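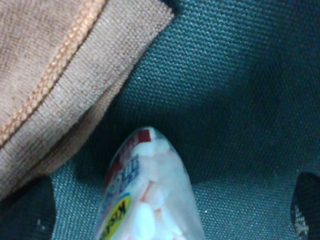
Flelley open day, bag room and shop

Fultimeck opened its Flelley workshop for two hours in January, and I went along expecting a sales pitch. I got one. Lorraine Stubbs led our group past the cutting tables and told us the canvas bags last 10 years. Maybe. The orange stitching on the tan fabric is neat enough, but the edge next to the teal looked slightly frayed to me, and I'd want to know why before paying $140.

The small bag, the Waaka, is meant for tablets and other bits you carry every day. 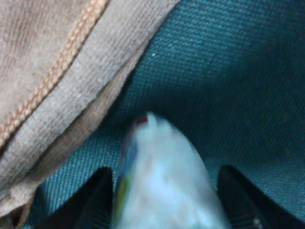 I asked if the lining comes out for washing. It doesn't – you wipe it, apparently. The Dandton is bigger and costs $60 more. Coffee was free, parking wasn't, and I left without a bag.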